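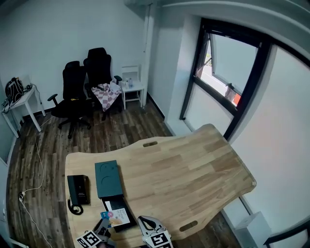 Juli, 16:40 Uhr – Stand Büro klein

Temperatur am Fenster zu hoch, Arbeit trotzdem fortgesetzt. Der Schreibtisch bleibt, wo er ist: schräg zum Fenster, rechte Ecke zur Fensterwand. Parallel zur Wand habe ich am Vormittag auf Papier durchgespielt, das kostet den Durchgang zu den beiden Drehstühlen. Die geschwungene Vorderkante macht das Ausmessen lästig. Ein Zollstock liefert je nach Ansatzpunkt andere Tiefen, ich habe deshalb nur die größte notiert: 800 mm. Für die Planskizze reicht das.

Oberfläche: helle Holzstreifen, von Streifen zu Streifen verschieden im Ton. Zwei ovale Grifföffnungen, eine hinten, eine vorn an der rechten Ecke. Ich überlege, die hintere als Kabeldurchlass für das Telefon zu nutzen. Das Spiralkabel hängt sonst weiter nach vorn auf die Platte und liegt genau dort, wo der linke Unterarm hin soll.

Die petrolfarbene Schachtel ist geöffnet, Deckel aufgestellt. Der gedruckte Einleger im schwarzen Unterteil ist klein gesetzt, gelesen wird er morgen bei besserem Licht. In der Inventarliste läuft die Schachtel vorerst unter Clastwood, Position 24. Die bunte Karte vorn an der Kante bekommt keine eigene Position, sie wandert in die Mappe Seo.

Offene Punkte Boden: Das dünne weiße Kabel läuft an der linken Seite quer über den dunklen Boden. Stolperstelle, sobald jemand vom weißen Tischchen mit dem Rucksack zum Schreibtisch will. Kabelkanal bei Sellcombe angefragt, Artikel 1864, selbstklebend. Lieferzeit unklar. Die schwarzen Kabel am Tischchen werden gebündelt, Klettband ist im Haus.

Stühle: beide mit Netzrücken, beide schwarz, Höhe der Kopfstützen verschieden. Der mit der höheren Lehne bleibt hinten und behält die rosa-weiß karierte Decke. Sie hängt vorn über den Sitz herunter und gerät beim Absenken vermutlich an die Rollen. Einmal umschlagen, dann prüfen.

Plutton hat die Rechnung für den Umzug der restlichen Möbel geschickt, Vorgang 2788. Betrag stimmt mit dem Angebot überein, das Datum der Anlieferung fehlt. Rückfrage per Mail um 17:10 Uhr abgeschickt.

Morgen zuerst die Grifföffnung hinten ausmessen, dann den Stecker vom Telefonkabel. Wenn er nicht durchpasst, führe ich das Kabel außen um die linke Kante.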